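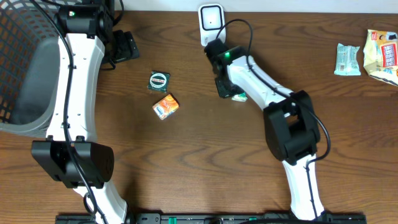 Jovita Pacheco wrote beside my first draft that a basket is the wrong answer, and that small things want a drawer with a lid of their own, otherwise you only move the mess from the table to the basket. I have kept her remark at the beginning of the report, as I came back to it many times and I do not think I have fully answered it.

# Small things on the table: a storage study

Project report, Home and Everyday Design, second semester
Submitted 2000-02-20
Supervisor: Donal Hegarty

## 1. The question

In many homes there is one table where small things stay. Snack packets, balm, tissues, something for a sore throat, a half bag of something from the weekend. They are too small to have a place and too useful to go in the rubbish. My question was simple: if an open basket is put at one end of such a table, do the small things go into it, and can a person find them again?

I looked at three households, with the permission of everybody who lives there. In the report they are called A, B and C. Household A is my own shared flat, so I must be careful with it.

## 2. Method

First I made an inventory. The complete list for the three tables has 39 items, and it is in the appendix with the colour, the shape and the kind of package. I did not include cups, keys or post, although Amber Sowerby thought that keys should be included. Her opinion was that keys are the real reason why people lose time. She may be right, but then it would be another project.

Each household got a plastic basket with open grid sides. The one in household A is grey. I looked at baskets from Sezer and from Plamby in the shop, and I chose by the size of the holes and the price. The Sezer one had a nicer rim, but a lip balm could fall through the bottom of it.

The basket stood on the table for two weeks. I asked people to use it or to ignore it, as they liked, and to write a short line in a notebook when they could not find something. At the end I spoke with each person in the kitchen for a few minutes.

## 3. What belongs in the basket

I sorted the inventory by how the package behaves when it is put down among other things.

**Hard and flat.** Tins and small boxes. They slide to the bottom and stay there. In the interviews, balm was the thing most often named as "lost in the basket".

**Soft and flat.** Tissue packs, sachets, wrapped sweets. They stand up well along the side wall if there is something to hold them, and fall over if there is not.

**Soft and big.** Bags of food with a zip closure. One of these can cover everything below it. 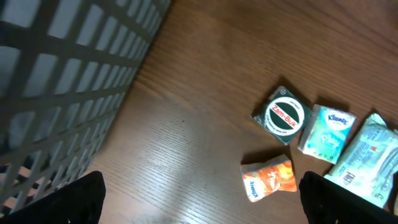 *Fig. 2. Household A: Zam-Buk tin and orange tissue pack on the table, beside the grid wall.*

The grid was more important than I expected. Şükran Polat, in household B, told me that she looks through the side before she looks in from the top, and that with a closed box she would not look at all. In the notebook of household B there are fewer lines than in the others, but I can not say if this is from the grid or from Şükran, who is a tidy person.

A weak point is the corner. Flat sachets go down between the wall and the other things and stay there. In household C a packet of cough sweets was in the corner for the whole time, and they bought a new one at Flukel.

## 4. The big bag 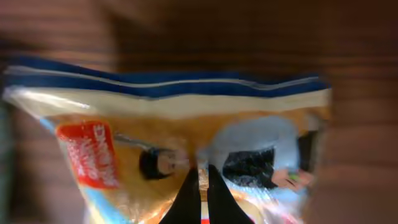

Reading time for this section: 3 minutes

A resealable bag is a difficult thing to store. When it is full it can be put on its base, but after some portions are eaten it lies down, and the film becomes crumpled near the zip. Then it is wide and it takes the place of many small packets. The print is also no help if the bag goes in upside down. People turned it to find out what it was, and each time they turned it, the small things below moved.

I tried three positions for the bags during the second week:

1. On the bottom, flat. The small things lie on top of it and are easy to see. To reach the bag, everything must come out.
2. On the top, flat. The bag is easy to take, and the rest is hidden.
3. Upright against the long wall, zip up. It takes the least space, and the zip can be opened without taking the bag out.

Position 3 was the best one in my opinion, but Ekkachai Siriwan pointed out that it works only when there are enough other things to push against the bag. With a basket that is nearly empty it slides down. He used a folded tea towel as a support, and I have drawn this in the appendix. It looks a little strange but it is a good idea.

## 5. Discussion

The tables in A and B were clearer at the end of the two weeks. In C there was no big change - the basket was used for bread after a few days, and I did not want to interfere.

Jovita's point about the drawer is strongest for the hard and flat things. For a tin of balm, a small tray with a low edge would be better than a deep basket, and I would test this next. For tissues and sachets I still prefer the grid. A divider made of card, cut to the height of the rim, could help with the corners, but it will get soft in a kitchen.

There are some limits. Three households is a very small number, and I know people in all of them. The notebook was forgotten on many evenings. I also did not measure how long it takes to find one item, which Donal Hegarty recommended in the first meeting, and I regret this now.

## 6. Next steps

- Repeat the test in April with a low tray beside the basket.
- Ask one household with small children.
- Make the inventory form shorter. The Jeltell template has too many columns for this purpose.

The text is under the limit of 4000 words without the appendix. The drawings and the notebook pages are in the blue folder in the design room, second shelf.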